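Three weeks with the Zudstead arm simulator

I bought a seat of Zudstead in March, after putting it off for most of the winter. It is a desktop simulator for small robot arms, sold by Panuvby, and it comes with a set of ready-made home rooms you can drop an arm into. I do not own a real arm and don't plan to until I know what I would use one for.

Install took most of an evening. The download was fine, but the license tool wanted a reboot and then forgot my key. Support answered the next morning and the second key worked.

The part I paid for is the room pack, called Pement. There are 511 rooms in it. Most are small variations on each other, with the furniture moved or the floor swapped, so don't expect that many different homes. What you do get is objects left in ordinary places, and that was what I wanted. A tidy table with one cube on it doesn't teach me much about planning a reach.

I have mostly stayed in the bedrooms. The one I keep going back to has a wooden desk and a chair along with a bed that has an orange frame and a tennis racket lying on the mattress. The arm is large for a room like that, and getting the gripper down near the desk without folding the rest of it somewhere silly took me a lot of tries.

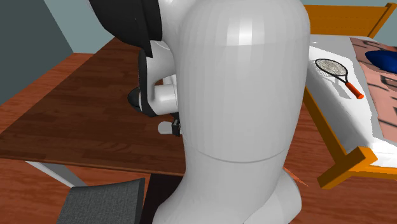

Joint control is done with sliders or a script. The sliders are good for learning which joint does what. For anything repeatable you want the script window, which is plain and quick. I set up a batch of 1,000 reaches with random start poses and let it run overnight. It finished, and the log was easy to read.

Things I don't like so far: soft items such as blankets are stiff shapes, so there is no point practicing on bedding. The view controls are backward from every other program I use – you can change them, but the setting resets when you update. It has crashed 2 times, both while loading a room.

The other one I tried was Hodoroagă. It has better contact physics and far fewer rooms, and the menus are harder to follow. If you care mainly about grip forces, look there first.

I'm keeping Zudstead for now. Next I want to try the kitchens.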